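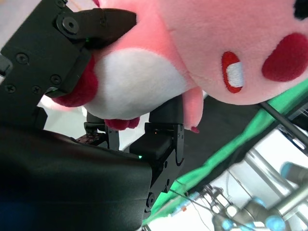 ぬいぐるみ仕分けの自動化

ぬいぐるみ仕分けの自動化とは、返品または検品の対象となった布製玩具を、ロボットアームと電動グリッパーによって把持し、向きを変え、所定の容器へ移す作業工程の機械化を指す。玩具流通の分野では、箱物に比べて導入が遅れた工程である。本項では主に、流通加工会社ハグデ(Hegde)のスカストポート(Skastport)事業所における導入例について述べる。

概要
布製玩具は外形が一定せず、把持すると綿の偏りに応じて変形する。頭部が大きく手足が短い製品では、重心が頭部側に寄るため、胴体中央をつかむと搬送中に回転しやすい。箱や袋に入った商品で広く用いられる吸着パッドは、起毛した生地では空気が漏れて保持力が得られない。このため二指の平行グリッパーで側面から挟む方式が一般的である。

スカストポート事業所では、機器の統合をガルトゥニエ(Gultunier)、作業管理ソフトウェアをウェイケル(Wakell)が担当した。試験運用は2月に始まり、2019年3月17日に本運用へ移行した。対象品目は移行時点で1128品目であった。

工程
作業区画は2台のアームで構成される。1台目が投入容器から製品を取り出し、手首部のカメラで頭部と手足の位置を推定する。把持点は原則として胴体とし、刺繍部や目の部品には指先を当てない。2台目は製品を受け取り、縫い目と付属タグを検査用カメラに向けたのち、良品、要補修、廃棄のいずれかの容器に入れる。判定の信頼度が基準を下回った製品は保留棚に送られ、作業員が確認する。

把持力は品目ごとに登録される。値が大きすぎると起毛に圧痕が残り、小さすぎると移送中に落下する。登録値の初期設定は自動で行われるが、修正には作業員の承認を要する。

作業者への影響
導入前の仕分けは立ち作業で、一人の担当者が取り出しから判定までを受け持っていた。導入後、取り出しと移送の大部分は機械に移り、人の作業は保留品の判定、把持条件の修正、容器の交換、指先パッドの清掃に再編された。パッドには繊維が付着するため、清掃は各勤務の開始時と休憩後の2回行われる。

職種区分も変更された。従来の「仕分員」は「検査員」と「設備補助員」に分けられ、後者には非常停止、復帰手順、教示装置の操作に関する社内講習の受講が義務づけられた。工程主任のアジット・コティアン(Ajith Kotian)は社内報で、持ち上げと腰の捻りが減った一方、画面を注視する時間が延び、目の疲れを訴える者が増えたと報告している。これを受けて、検査員は保留棚の確認と容器の交換を交代で担当することになった。

人員数は移行時には維持されたが、繁忙期の短期雇用は縮小した。短期雇用者の多くは取り出し作業に就いていたため、未経験者が現場に入る経路が狭くなったとの指摘がある。また、熟練者が手触りで見つけていた綿の片寄りや内部の異物は、カメラによる検査では検出しにくい。同事業所では良品容器からの抜き取りによる触診検査を残している。

作業速度の管理をめぐっては、ソフトウェアが記録する保留品の処理時間を個人評価に用いるかどうかが労使間の論点となった。従業員代表のイシュアン・シウ(I-hsuan Siu)は、判定の難しい品が人に集中する以上、導入前の処理時間との比較は成り立たないと主張した。協議の結果、記録は設備の改善に限って使用され、個人別の表示は画面から削除された。

課題
複数の製品が絡み合った状態での取り出しは成功率が低く、投入容器をほぐす作業は人手に依存している。長い紐や薄い布飾りをもつ製品も対象から除外されている。設備停止時に手作業へ戻す手順は定められているものの、手作業の経験をもつ者の減少に伴い、訓練の頻度を見直すことが検討されている。

関連項目
産業用ロボット
ピッキング作業
返品物流
労働安全衛生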